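Pressemitteilung

Asmont, 3. September 2021

Faltkurse versprechen Ruhe im Schlafzimmer. Die Mieterberatung Asmont hat da ihre Zweifel

Ein T-Shirt, ein Bett, ein freier Nachmittag: Mehr braucht es angeblich nicht, um Ordnung in den Haushalt zu bringen. So wirbt jedenfalls der Anbieter Kuvent für seinen Kurs „Glatt gelegt“, der im Oktober auch in Irkport startet und 57 Euro kostet. Die Mieterberatung Asmont hat sich das Kursheft vorgenommen und rät, vor der Anmeldung das eigene Bett auszuprobieren.

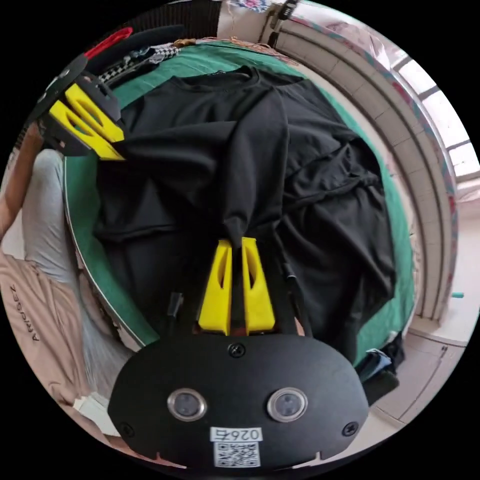 Laut Heft soll jedes Oberteil in 30 Sekunden gefaltet sein. Das mag an einem hohen, festen Tisch gelingen. In kleinen Wohnungen wird aber auf der Matratze gefaltet, und dort gibt der Untergrund nach, das Laken wandert mit, und dünner, glatter Stoff rutscht aus jeder Kante wieder heraus. Bei schwarzen Shirts kommt hinzu, dass man bei schwachem Licht kaum erkennt, wo vorn und hinten ist. Im Heft steht dazu kein Wort.

Ähnlich skeptisch sieht die Beratung das Kapitel „Das ruhige Schlafzimmer“. Es empfiehlt, Geräte wie Ventilatoren oder Heizlüfter unter Stoffhüllen verschwinden zu lassen. Gegen eine hübsche Hülle mit Blumenborte ist nichts zu sagen, sie hält den Staub ab. Ordnung schafft sie nicht, und vor dem Einschalten gehört sie vom Gerät herunter. Auch das hätte man in einem Heft von 100 Seiten unterbringen können.

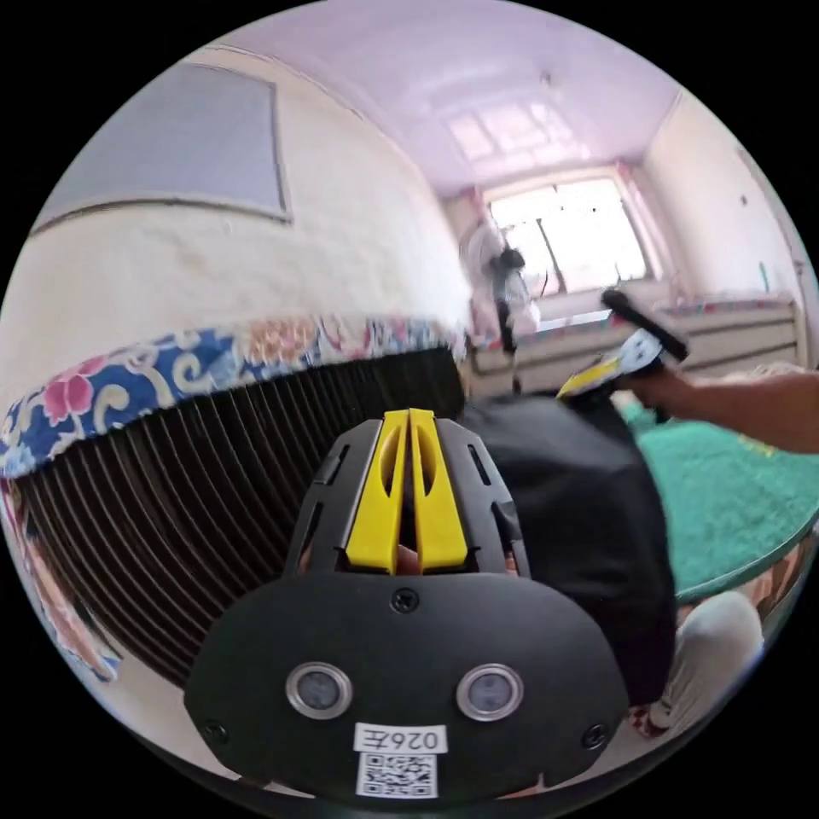
Hye-jin Moon hält dagegen, man müsse den Kurs nicht so streng nehmen: Sie habe nach dem ersten Abend ihre Shirts endlich im Schrank statt auf der Stuhllehne, und das sei ihr das Geld wert gewesen. Ob die Kanten gerade lägen, sei ihr ziemlich egal.

Das sei jedem gegönnt, meint Meifang Xiao von der Mieterberatung. „Aber für gerade gestrichene Ärmel muss man kein Geld ausgeben. Hemd hinlegen, Kragen ausrichten, glatt ziehen, einschlagen, fertig.“ 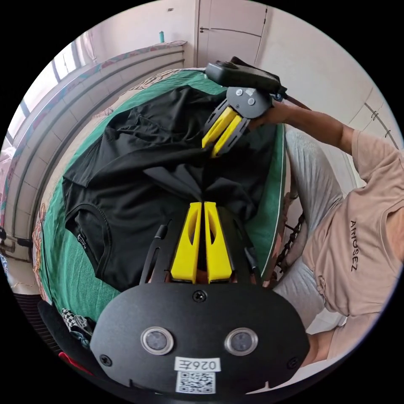 Wer es ohne Kurs versuchen möchte, findet bei der Beratung ein kostenloses Merkblatt mit 9 Punkten. Es behandelt T-Shirts, Bettlaken und Vorhänge. Spannbettlaken fehlen, dafür kennt auch die Beratung keine Methode, die sie guten Gewissens empfehlen würde.

Das Merkblatt liegt in der Geschäftsstelle im Haus Prokopenko aus und wird auf Wunsch per Post verschickt.

Pressekontakt: Meifang Xiao, Mieterberatung Asmont, Haus Prokopenko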